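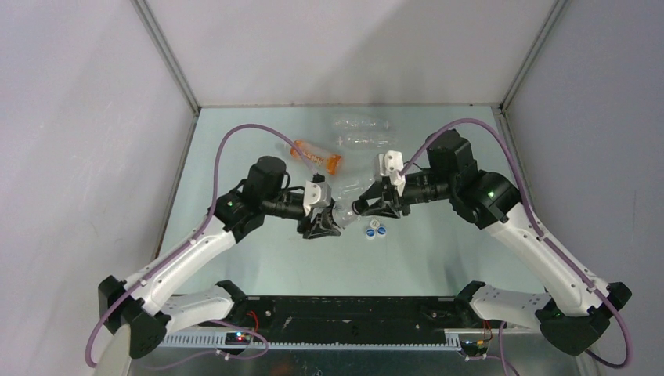

Concurrent editing of a multitrack audio session differs from concurrent editing of text in that most operations have a duration on the timeline and may extend beyond the region the user has selected. A crossfade placed at the end of one clip alters the start of the next, and a change to a tempo marker moves all later material that is locked to bars. An operation in Vitside reserves the span it may affect, which we call its reach, and the reach is computed before the operation is applied.

The reach of an operation is a set of pairs, each made up of a track and an interval. For a gain change on a single clip the set has one member, and the interval is that of the clip. For a crossfade the interval is extended on both sides by the length of the fade. For an insert on a group bus the set contains every track routed to that bus, over the full length of the session. Sends are followed only if they are active at the time of the edit. Side-chain inputs are followed in all cases, because a bypassed compressor can be switched on by automation at a later point in the song and the routing graph alone does not show this.

Two operations conflict if their reaches intersect and neither client had received the other's operation when it issued its own. The second condition is tested with a vector clock held in the session header. Intersection is tested per track with an interval tree, which is rebuilt when a track is created, deleted or moved between groups. Tempo edits are handled apart from the rest. Their reach runs from the marker to the end of the session on all tracks set to musical time, and storing this in the tree would cause almost every lookup to return a match. They are kept in a separate list and checked first.

4.3 Resolution

When a conflict is found, the Grimside server applies the operation with the earlier commit time and returns the other to its client in a pending state. The pending operation is then rebased. Rebasing succeeds without help from the user if the target clips still exist and the parameters of the operation remain valid for them. A fade that is now longer than the clip it belongs to is not shortened automatically. Early versions did shorten it, and the change was often missed until mixdown. The clip is instead outlined in the arrange view, and the user is asked to confirm or discard the edit. Playback continues during this time with the state held by the server.

Plug-in parameters are a partial exception. Many plug-ins store their state as a single opaque block, so that two users turning different knobs will each submit a complete copy. Where the plug-in exposes its parameters to the host, we compare the two copies with their common ancestor and merge the parameters that differ on only one side. Where it does not, the whole block is reserved for as long as its editor window is open on any client. This is coarse, but we have found no safe alternative for blocks whose layout is unknown.

4.4 Recorded sessions

The method was tested on edit logs from two studios, Moncrieff and Sernmont, both of which had used Vitside for paid work before the study began. Logging was switched on in September and covered arrangement, mixing and dialogue editing. Live recording passes were left out, as the client takes an exclusive lock on any armed track. The logs contain 3,784 pairs of operations that were issued concurrently within the same session. Raili Aaltonen labelled each pair by hand as independent or conflicting, working from the session file and, where the effect of an edit was in doubt, from a rendered excerpt. She marked 1,887 pairs as conflicting.

Delay between client and server was not controlled. In the Moncrieff logs the clients and the server shared a wired network, and the delay was too small to matter for edits made by hand. At Sernmont one editor worked from home, and round trips of up to 120 ms were recorded. Longer delay increases the number of concurrent pairs but should not change how a given pair is classified, and we therefore pooled the two sets of logs.

The largest group of disagreements between the labels and the computed reach involved reverb tails. The reach of a send edit ends with the clip, while the audible result continues for the decay time of the effect. A listener may regard an edit made within the tail as conflicting even though the stored data do not overlap. Extending the interval by the reported tail length would bring these pairs into line with the labels, but several of the plug-ins in use report an infinite tail, and the reach would then cover the rest of the track. We leave the interval as it is and return to the matter in Section 6.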